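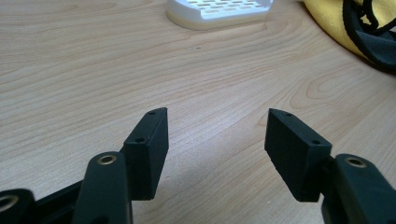 On Tuesday Gorazd Vasić wrote:
> I'll believe in chore robots when one can clear my desk without being told what goes where. Folding a cloth beat every machine I've read about. Are we any closer, or is it still demo reels?

Closer, I'd say, and I'm thrilled to be arguing it! Two fingers will get you a long way with anything that has an edge to pinch. Hard plastic things are the friendly end of it. Cloth and straps are the rotten end (they sag, they snag, they change shape the moment you touch them), and that's where I'd put my hours this winter.

At Namovthorpe we ran 300 pick-and-place tries on small household stuff and 200 came good. The fabric ones were much worse: 39 clean grabs, and I cheered at every one of them. So no, it won't tidy your desk yet, Gorazd. I'd still let it have a go at mine.

Oanh has the tally by item and colour of cloth if anyone wants it. Does anybody on the list have a favourite pad shape for thin straps?

Quang Lâm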